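Notebook, cup cell, September, 4:40 pm

Gripper fault came back twice before lunch. Ilov support says it's the calibration again. I don't buy it. We recalibrated last week and got seven clean picks before the first dropout. My money is on the cable between gripper and wrist, and on whoever decided that much slack was fine.

Went back to the cup pose at low speed and looked at the plugs.

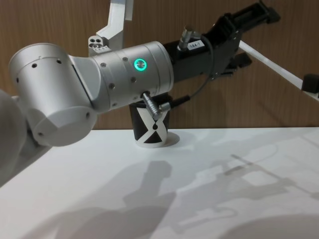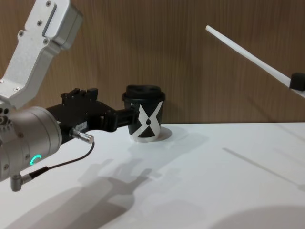 Backed both plugs out and reseated them, collars finger tight. The pins looked OK to me, which proves nothing. Samah Salem wants to swap the cable now. Fine, but then we change one thing at a time and log it, unlike in Flisville.

Plan: 133 cycles overnight with the old cable, same cup, second arm parked. If it faults, fit the spare from Ait Brahim and repeat. If it doesn't fault I still won't call it fixed. Last clean run was 876 cycles and look where we are.

Fault log goes in the Clovosstead folder. Don't clear it.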